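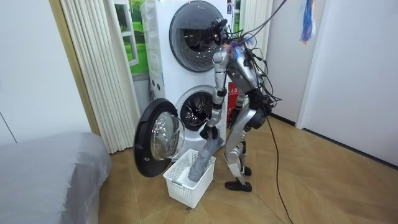 Good morning to everyone who writes rules for robots, and to everyone who has to live with them! I've spent most of September rewriting our house rules for humanoid work in home-like rooms, and I promised a few of you I'd share where we landed. Get a coffee, this one wanders a bit. (1/9)

Our old rulebook at Prostodis was written for arms bolted to benches. It had 258 lines in it and I loved maybe 30 of them. You could draw a box on the floor and say "stay out of the box," and that was most of the job. Laundry doesn't stay in a box, bless it. (2/9)

So, first rule in the new version: the overhead support stays on for any task that makes the robot bend. Standing tasks can be argued about, and believe me, they were argued about. Reaching down to the floor can't. The person running the session signs for the support before power goes on. (3/9)

Second rule, and my favorite: every cable that touches the floor gets a path agreed on beforehand, and people walk on the other side. We used to write "keep cables tidy," which meant something different to every single person in the building – me included, I'm sorry to say. (4/9) 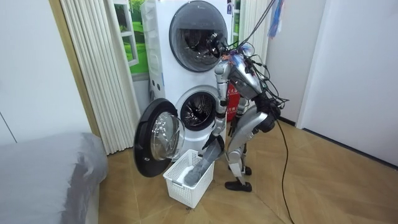
Gilang Saragih

Laundry is where I learned the most, so let me stay on it for a minute. The cloth goes from the hand down into the basket, and with the washer door open there's glass swung out right beside the arm. Our rule now treats an open appliance door as an obstacle with its own clearance, and that clearance gets checked again every time the door moves. Bhatt wanted to fold this in with furniture. I held out, very politely, for two meetings. (5/9)

Third rule: nobody reaches into the basket while the hand is closed on something. It's so tempting! You see a sock going astray and your arm is halfway there before you've thought about it. Ask for a stop, wait for the operator to say "stopped" out loud, then reach. A nod doesn't count, and neither does a thumbs up from across the room. (6/9)

We also ask for a clear way to the extinguisher and to the door, written into the room check with the name of whoever looked. I know that sounds fussy. My friends at Nivik do theirs on paper, on Monday, with a pencil on a string, and I've come to think the pencil is the best part of the system. (7/9)

One thing I'm still unhappy with is the wording on beds and other soft furniture. A bed close to the work area gives people an obvious place to sit and watch, and our draft only says "observers remain outside the working area." How far outside, though? Reach plus a step? Reach plus a fall? Tosness uses the second and I'm leaning that way, but I'd love to hear from anybody who has tried it in a really small room. (8/9)

The draft is number 2911 in our document system, for colleagues who want to grumble in the margins (please do, I read all of it, usually around 9 at night with toast). For everyone else, I'll post the wording of the door clearance rule once Bhatt and I have agreed on where the commas go. Send me your own rules in the meantime, especially the ones you had to fight for! (9/9)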